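Keeping Light-Colored Surfaces Clean

White tables and pale floors show everything, which makes them easier to keep up than people expect. You see the crumb, you wipe the crumb. The trouble starts with the wrong cleaner or too much of it.

Wipe tables with less soap

A few drops of dish soap in a bowl of warm water will do for an everyday wipe-down. If the cloth suds up when you squeeze it, pour half the bowl out and top it off with plain water. Go over the surface once with the soapy cloth, once with a rinsed one, then dry it. A dull film on a white table is usually old soap.

Coffee and tea rings

Make a paste of baking soda and water and leave it on the ring for 4 minutes. Rub with a soft cloth, not the green side of a sponge. Turmeric and tomato stains take longer. Lay a damp cloth over them for an hour first, and expect to repeat the paste the next day.

Skip the melamine sponge on anything shiny. It is a very fine sandpaper and will leave a flat spot you can see from across the room.

Pens and markers

Rubbing alcohol on a cotton pad takes off most ballpoint and a good deal of permanent marker. Try it underneath the table first. Open a window, and keep it away from painted or varnished wood.

Pale tile and its grout

Sweep before you mop, every time. Grit pushed around by a wet mop ends up in the grout lines and turns them gray. Change the water when you can't see the bottom of the bucket -- for a kitchen and hallway that usually means two buckets.
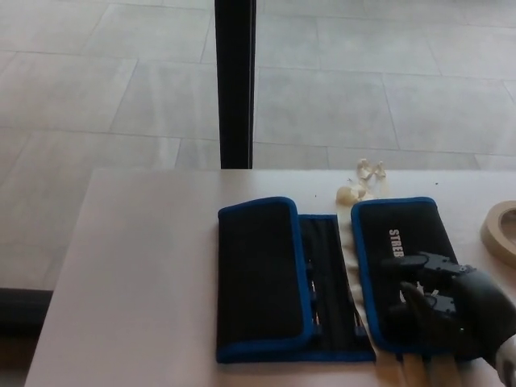
Table and chair legs

Dark legs collect dust near the floor, and it shows. Run an old sock over your hand and wipe from the top down. Check the feet while you're there. A missing pad will scratch tile and leave black marks. Stick-on felt works on tile if you replace it when it gets gritty; I do mine in February along with the smoke alarm batteries.

Black scuffs

A clean tennis ball rubbed over a scuff lifts most of them. For the rest, use a dab of baking soda on a damp cloth and rinse well.

Vinegar

Leave it out of the bucket if your floor is marble, limestone or travertine. It etches the stone, and the dull patches have to be polished out.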